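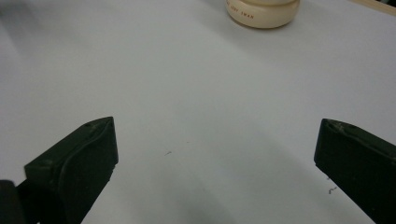 Chapter 4: Small Things on a White Table

Welcome to my favorite chapter! Tidying starts with a clear white surface, and you will be amazed how much a plain background teaches you about everyday objects. Begin with two – a cream ribbed cup and a black comb. Where should each one live? Lay the comb flat, keep the cup upright, and look at both before you decide.

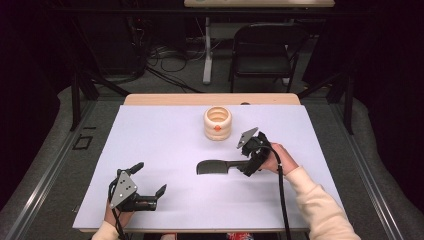
Masaru Miyazaki keeps combs standing in a cup, teeth up, and says a drawer only hides them. Try it both ways in Exercise 20.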